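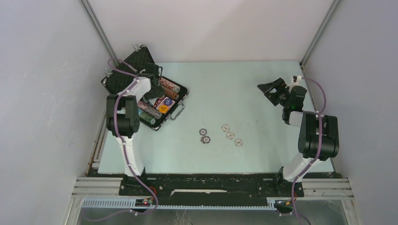

Black case with the lid open. Two latches on the outer edge.

Frequently Asked Questions

How do I place an order?
Use the order form or call the shop. The form doesn't save your work if you close it, so have your pattern name and thread colors ready before you start.

What do you sell?
Quilting pins, thimbles, sashing rulers and a small line of jewelry for people who sew. Most of the jewelry is made here at Geder by Villads Kvaran. The rulers come from Ingvarsson and we keep the full range in stock.

Are the pendants solid silver?
The block pendants are sterling. The Roton charms are silver plate over brass and are priced that way. Each listing says which it is.

Can I have a pendant made from my own quilt block?
Yes, if the block has straight seams. Curved piecing and applique don't cast well at this size. Send a drawing or a clear photo of the finished block. Custom pieces take 12 weeks, and we ask for half the price up front.

How long are the chains?
The standard chain is 18 inches. A longer one can be swapped in – write the length you want in the notes box and we'll email you the difference in price.

Do you sell wholesale?
To quilt shops and guilds, yes. The minimum first order is $200. After that there is no minimum. Guild pins with your own name on them start at 110 pieces.

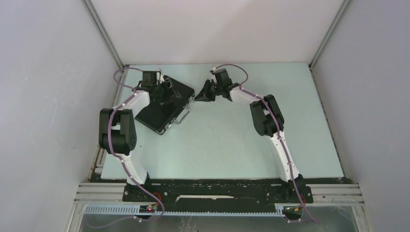 Flat black case, metal handle on the right side.

How do you ship?
Small orders go by first class mail in a padded envelope. Anything with a ruler in it goes in a box and costs more. Insurance is extra on orders under the wholesale minimum and included above it.

Do you ship outside the US?
Canada only for now. Customs charges are paid by the buyer.

What is your return policy?
Stock items can come back within 30 days, unworn and in the original packaging. Custom pieces can't be returned, but if a clasp or jump ring fails we will fix it free. Earrings can't be returned.

How do I clean my necklace?
A soft cloth is enough most of the time. Don't use dip cleaners on anything with a dark finish in the seam lines – the dip takes the finish off. Kadolix polishing cloths are on the supplies page.

Do you still have the Star Path pin?
No. That run was 2,356 pins and they are all sold. We don't plan to make it again.

Page updated 11/06/2023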